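Ticket 438: Tray pick drifts to the left on cell Tokasus
Opened by: Mathis Roussel
Status: Resolved, watching
Opened: September 7, 2023

Problem as reported

The arm goes down for the tray and the left finger lands on the rim. No fault on the controller, no protective stop, it just nudges the tray along the table and closes on air. First noticed during the morning run. Out of 200 cycles the log has it missing on a good handful, and they bunch up toward the end, so my first thought was heat or something working loose. I love this kind of fault, by the way. A cell that fails every time is a quick fix, but one that fails a bit more each hour has a story in it.

Setup, for anyone new to the cell

Two-finger gripper, camera at the wrist, gray table, red tray. The tray isn't fixtured. The camera finds the outline from the hover position, works out the angle, and the wrist turns to match before going down. Program is Duruda, pick routine 856. Nothing in the program had been edited before the fault showed up, I compared it line by line with the backup.

First checks

Power cycled the gripper. No change.
Wiped the camera lens and ran the focus check. Sharp in the middle, sharp in the corners.
Checked the mounting screws on the wrist flange. All tight, paint marks lined up.
Ran the arm to its home marks. Dead on, every joint.
Opened and closed the gripper by hand from the pendant. Smooth, no grinding, full travel.

So the arm knows where it is and the gripper moves the way it should. That left the camera's idea of where the tray is, or the fingers themselves. I sent the arm to hover with the fingers open and the tray set at an angle, and pulled the wrist view. 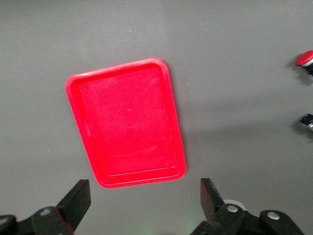 Pollutley Automation Club – Cell Support

The tray outline is a gift to the vision side. Bright red on matte gray, rounded corners, a raised rim all the way around. The rim is a good deal lighter along the upper and left edges than along the lower and right, though, and that got me looking at the edge finder. It was set to a fairly narrow band of red. I widened the band so the pale part of the rim would count as tray too, then ran the find over and over without moving anything. The answer held steady every time. Before the change it had been hopping sideways by a small amount, always in the same direction. Great, one cause found!

The scuffs on the tray floor don't matter to the find. I tested that by masking out everything inside the rim and got the same center and the same angle.

Second round

Ran again with the new band. Much better, but still an occasional touch on the rim. Duan suggested the hand-eye calibration, and that was a very good call. The saved one dates from last November, before the fingers were changed, and the tool center point had never been taught again afterward. The new fingers are a touch longer. Straight down you would hardly notice, but once the wrist is turned to follow the tray the error swings out to one side.

What I did:

1. Cleared the table and put the calibration board down flat.
2. Taught the tool center point fresh with the pointer, four approaches, then a fifth as a check.
3. Ran hand-eye calibration from the menu and saved it under a new name. The old file is still there if we want to go back.
4. Put the tray back and lowered at slow speed with a hand near the stop, turning the tray a little between tries.
5. Back to normal speed for another 200 cycles.

Result: no misses and no rim contact in the log. The grip closes at the same width from first cycle to last. I may have cheered.

Left to do

Add "teach tool center point" to the finger change sheet. It was missing, and I would have skipped it too.

Try the find with the overhead lights off – the shading across the table is uneven toward the right, and I want to know how much slack the wider band really gives us.

If you see the left finger touch the rim again, please save the hover view before you restart and attach it to this ticket. Don't touch the red band setting, I'd like to see the fault with it as it is.

Leaving this open for a few more runs, then I'll close it.

– Mathis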